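Jarnwood Workshop Notebook
Entry: Fri 1 February. Glaze store and test kiln, Flutard building
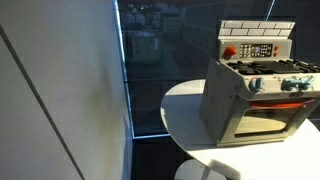

Page last modified by workshop staff, revision 11

The glaze store was closed to users this morning while the shelving along the north wall was cleared and relabelled. All buckets have been returned to their bays. Users who keep personal material in the store are asked to check that the name on the lid is still legible, as several labels had lifted in the humid weather and were replaced from the register.

Test firing 41 was unloaded at noon. The load consisted of tiles only, on the Brurkum stoneware body, with the tin white on the upper shelf and the iron series on the lower. The tin white is acceptable at single thickness. At double thickness it crawled along the top edge of every tile, as it did in the previous firing, and the bisque temperature can now be ruled out as the cause. The remaining suspects are dust on the ware and the age of the gum solution. A fresh solution is to be mixed before the next test and the old one kept, labelled, for comparison.

The iron series gave a good tan at the low end and a flat, rather lifeless brown at the high end. No further work is proposed on the high end. The colour of the middle tiles is close to the old Bisgaard recipe card, which calls for a feldspar we can no longer obtain. It is recommended that the middle recipe be adopted for the teaching shelf under its own number, and that the Bisgaard card be filed with the withdrawn recipes.

Sieving: the 40 mesh was found with a tear at the rim and has been withdrawn. Until a replacement arrives, slips are to go through the spare from the casting bench. Glazes should continue to go through the finer sieves as usual. Please do not push material through with a metal rib.

Balance: the small balance was checked against the 200 gram weight and read correctly. It drifted when the extraction fan was running. Weighing of colourants should be done with the fan off and the lids on, and the fan restarted before any dry mixing begins. Respirators remain compulsory for dry mixing, including small batches.

Kiln: the lower element is slow to colour and the last stage of the firing is longer than it was in May. The thermocouple sheath was inspected and is sound. Element resistances to be measured cold before the kiln is loaded again, and the readings entered on the sheet inside the control cupboard door.

Outstanding: order sieve; mix gum; wash kiln shelves and renew the batt wash on the two worst; return the borrowed cone packs to the casting bench.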